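# Questions we keep getting about the arm

*Betcombe shared workshop, bench robotics corner. Kept up by Lachlan Kereama, with corrections from Océane Charbonneau, who disagrees with some of it.*

### Can it tidy my kitchen?

No. It can sometimes pick up a small thing from a table and put it on a plate. Anyone who tells you that's most of the way to tidying a kitchen is selling something. A kitchen has wet glasses, drawers that stick and a cat.

### What did it cost?

The arm was second-hand and came to $4,000 with the gripper. That doesn't include the tables, the clamps, or the evenings. The build guides online like to quote the price of the arm and go quiet after that. We spent another $200 on cable alone, partly because we bought the wrong length the first time.

### Why are you doing the same job over and over?

Because once means nothing. If the arm gets a piece onto the plate on the first go and we pack up, all we've learned is that it worked on the first go. Our rule is 45 tries per setup, with the pieces shifted by hand between tries. We write down the misses as well. Océane wants more tries than that and she's probably right, but the workshop closes at nine.

### What does the setup look like on a normal night?

Two white tables pushed together, long side to long side, with something to pick up and something to put it on. We keep the tops as bare as we can. Colour matters a lot more than the software notes let on, and a yellow piece on a pale table is about as easy as this gets. Keep that in mind before being impressed by anyone's demo, including ours. 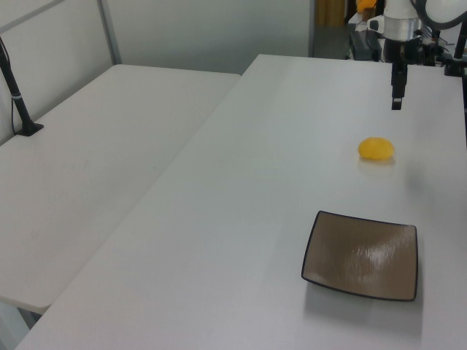

*Plate job: yellow piece and square plate on the table, gripper above and behind.*

The plate looks like the simple part and we thought so too. It has a shiny patch where the ceiling light lands on it, and a bright patch can read as an edge or an object if your vision settings are sloppy. Ours were. Turn the plate a little and try again before you blame the arm.

### Is it "learning"?

I don't love the word. It has been shown a lot of goes at a narrow job and does passably at that same job. Swap the plate for a bowl and you should expect to start again. Océane thinks that's too harsh and points to the night it coped with a new plate. I point to the two nights after.

### Which software are you running?

Tura for the motion and our own scripts for everything else. We tried Lamudberg for a month. It had a lovely screen and we couldn't work out why it stopped when it stopped. If you've had better luck, bring your notes.

### Do I need to bolt the arm down?

Yes. Clamp or bolt, and check it each session. The same goes for any pole that holds gear over the table. If a mount creeps by a few millimetres, your results drift and you'll spend the night hunting for a bug in the code.

### Is it safe to stand next to?

It's slow, and slow isn't the same as safe. Hands off the table while it's moving, hair tied back, and one person stays within reach of the stop button. We don't run it with more than 6 people in the corner.

### Could I build one at home?

You could. Check how solid your table is before you spend a cent. Lapointe sells a starter kit that people ask us about, and we haven't used it, so we can't say. I'd want to see it fail a few times before I paid.

### When can I come and see it?

Wednesday nights from half past six. Bring something small to pick up, nothing breakable. It may miss.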